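New boots, sore heels and a very long hill

I finally gave in and replaced my walking boots in January. The old pair had been resoled once already and were letting in water at the toes, so off I went to Diekmann, fully intending to spend 90 quid and not a penny more. Reader, I spent more. The Fesano mids were on the next shelf up and they just felt right (you know how it is!).

First outing was the loop above Fadberg, which I've done loads of times in all weathers. Two layers of sock, a flask, a cheese sandwich and my trusty Monix shell stuffed in the bottom of the bag. I was about 30 minutes in when the left heel started to grumble.

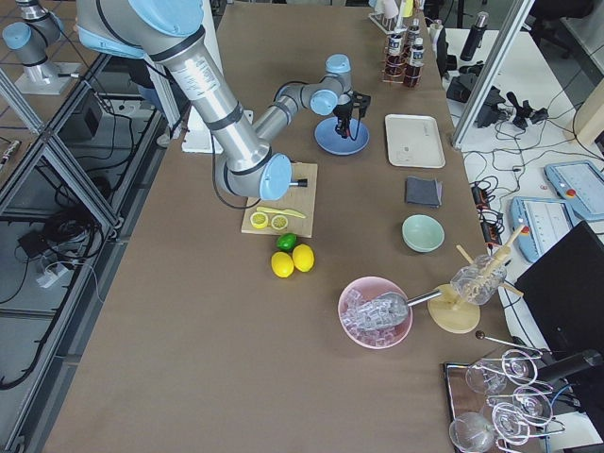 So I sat on a wall, took the thin socks off and laced everything up again, looser over the top of the foot and tighter round the ankle. Much better - I could have kept going till dark. The grip on wet rock is lovely and they don't have that clompy feeling my last pair had for the first few months.

The shell is another story. It's done four winters and the rain doesn't bead up on the shoulders any more, so I came home with damp sleeves. I've got half a bottle of the wash-in proofer under the sink and I'll give it a go before I start looking at new jackets. If anyone's had luck with the spray kind instead, let me know in the comments, as I've never tried it.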